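Home | Residents | Services | Kitchens | FAQs | Contact

Shared Kitchens: Toasters and Toasting – Frequently Asked Questions

May 27, 2026
By Naveed Malik, Residential Services, Verine House

This page answers the questions most often put to Residential Services on the use of toasters in the shared kitchens at Verine House and Batista Court. It should be read together with the general kitchen rules, which are displayed on each landing.

Which kitchens have a toaster?

Every shared kitchen in both buildings is supplied with one toaster. The quiet lounges and study rooms are not, and toasters must not be carried into them. Residents who find that the toaster is missing from their kitchen should report it to the Residential Services desk.

May I bring my own toaster?

Personal toasters are not permitted in bedrooms. A resident who wishes to place a personal toaster in a shared kitchen must first have it tested by the electrical safety officer, Haris Ansari. Testing is free of charge and takes place in Room 6 on the ground floor. An appliance that passes will be given a dated label, which must be left in place.

What kinds of bread may be used?

Plain sliced bread, teacakes, crumpets and plain bagels may be toasted, provided that they fit the slot without being pushed. Items that are buttered, iced, filled or topped with cheese must be heated under the grill. Hand-cut slices are welcome if they are of an even thickness. A slice that is thicker at one end may catch on the guard bars inside the slot and tear.

How should bread be placed in the toaster and taken out?

Bread should be held upright, with the narrow edge uppermost, and lowered straight into the slot. It should be taken out in the same position. Tilting the slice drags the crust against the bars and leaves crumbs behind.
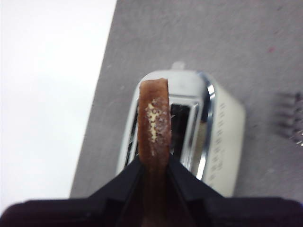

A browned slice held upright at a toaster with a chrome top.

Residents are asked to let the lever rise fully before reaching for the bread. Most of the toasters supplied have a short extra lift: if the lever is raised a little further by hand, small slices come within easy reach.

Which setting should I choose?

The middle setting suits most white sliced bread. Wholemeal and seeded loaves generally need one setting higher, and bread taken directly from the freezer should be toasted with the frozen button pressed. When several rounds are made in succession, the later slices brown more quickly and the dial should be turned down.

My bread is stuck. What should I do?

Switch the toaster off at the wall, remove the plug and wait until the appliance is cool. The slice may then be eased out with the wooden tongs kept in the cutlery drawer. Knives, forks and other metal utensils must never be put into the slots, even when the toaster is unplugged, as they damage the heating elements. If the slice cannot be freed, leave it where it is, attach a note to the appliance and telephone extension 658.

Who empties the crumb tray?

The cleaning contractor, Dridum, empties all crumb trays once a week. Between visits, residents are expected to empty the tray when crumbs can be seen or smelt burning. The tray slides out at the base and should be wiped with a dry cloth. Toasters must not be turned upside down and shaken over the sink.

How should the outside be cleaned?

A soft, slightly damp cloth is sufficient. Chrome surfaces show fingerprints readily and may be polished with a dry cloth afterwards. Scouring pads and spray cleaners should not be used.

Will the toasters be replaced?

Kitchens at Batista Court are due to receive new four-slot toasters in August. The existing models at Verine House will remain in use.

Residential Services, Verine House | Telephone extension 658 | © 2026 Verine House | Back to top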